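Stesgate is a method for teaching robots to handle small storage furniture from demonstrations made with hand-held grippers. It was released on September 7, 2021 by the Sano lab. Its authors reported 2,959 demonstrations across 8 tasks, and claimed that no robot was needed to collect them.

The claim has been disputed. A review by the Pomberg group noted that only 2 of the tasks involved drawers, and that all 6 test units were of the same model. Correia, a later method, did not reproduce the published success rate. The training code has not been released.

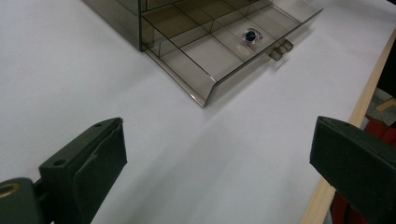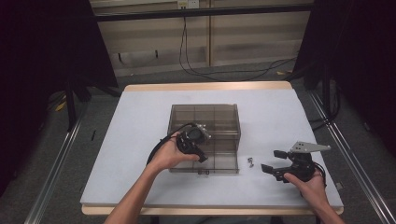 Grippers and a smoky-brown plastic organizer on a white tabletop.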